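Wusteck band sorting set, README

Read this before the Pavham deck, which promises more than the data can.

What it covers: staff at the Histville gym putting resistance bands back in order by hand, at floor level, beside the drawer unit. Head-height view, 700 clips, most under 34 seconds. The job is to pull a band from the pile, flatten it, and line it up with the others by color. 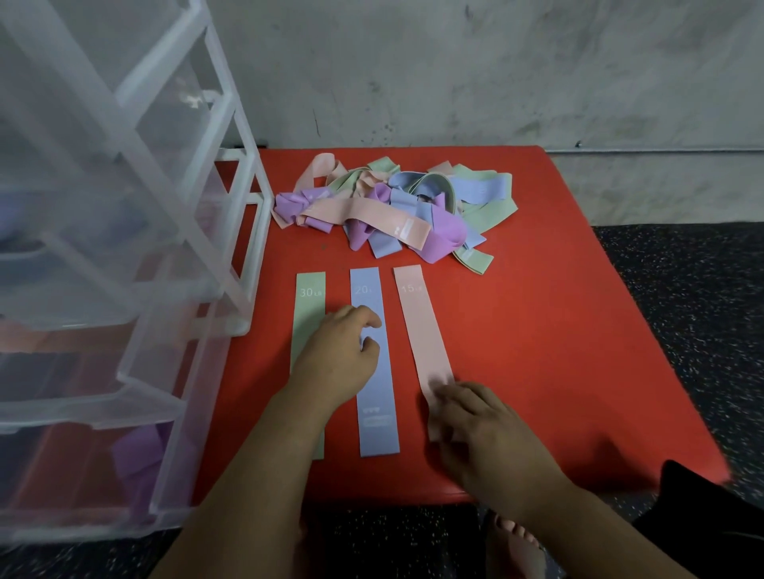 Abou Zeid paid for the collection and wants a machine that takes over the evening reset. Fine. The reset is 30 minutes of a closing shift, and the people on that shift are paid by the hour. Management says the time will go to members. The February rota already has the shift ending earlier, so staff can draw their own conclusions.

Labels: one line per clip, with the band color and the action (pick, untangle, smooth, place). Printed weights are labeled only where a person could read them. Do not guess them from color – we have not checked that the colors match across suppliers.

Known problems: soft bands fold in ways our action labels don't capture. "Untangle" is a dumping ground, with some 4,000 segments in it, and the two labelers disagreed on where it starts. One site, one kind of floor. We would not trust a success rate from this set anywhere else. 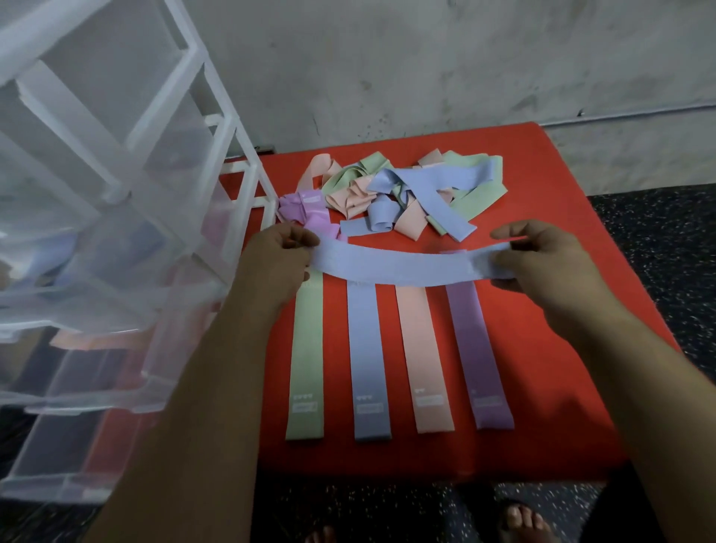
Can this be used to time or grade staff?
The license forbids it. Clip lengths include pauses and talk, and the staff agreed to record on that condition. Start times were stripped from the files on Friday – please don't ask for them back.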